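Uvier Community Kitchen Garden
Progress report to the Prodo Fund, second period, ending June

Since the last report the garden has gone from a plan on paper to somewhere people eat their lunch. We are delighted with how it is going, and there is a lot to tell you!

Growing

All the raised beds on the south side are planted. Broad beans came first and did far better than we had hoped (we were giving them away by the carrier bag), followed by chard, beetroot and three kinds of potato. The courgettes are slow. We put them out during a cold spell and lost a good number to slugs, so a second sowing is now on the windowsills of the Vakulenko Hall and should go out shortly.

The compost bays are working well. The greengrocer on Flomalex Street has started leaving us its trimmings twice a week, and the first bay is nearly ready to spread.

Water

This was the big job of the period. The two storage tanks are in and connected to the hall roof, giving us 3000 litres when both are full. The spring rain filled them quickly, and we have hardly touched the mains tap. One joint leaked at the base of the second tank and the supplier replaced it free of charge.

Cooking sessions

We promised monthly sessions and have ended up running them fortnightly, as the first ones filled so fast. The most popular was the soup afternoon, with the flatbread one close behind. People have begun bringing recipes from home, which is exactly what we wanted, and we now keep them in a ring binder by the hall cooker. We would love to print it one day.

Evening sessions have been harder to fill. We moved one to 5.30 and it was much busier, so we will keep to that time through the summer.

Money

Your grant for this period was £3333. The tanks and pipework took most of it, with the rest going on timber, seed and ingredients. We have £250 left, and would like your agreement to carry it forward towards a small shed. Tools are still being stored under the hall stage and it is a real nuisance getting them out.

Next period

Autumn planting, the shed if you agree, and a harvest lunch open to the whole street. We also want to try fruit along the back wall, starting with currants and perhaps a pear. The wall gets sun until the evening and seems made for it. Do come to the lunch if you can, we would be so pleased to show you everything growing. 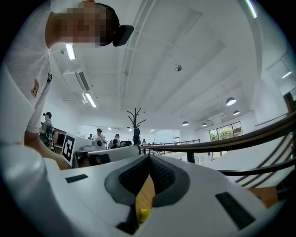 Leaning in at the white table, short sleeves on.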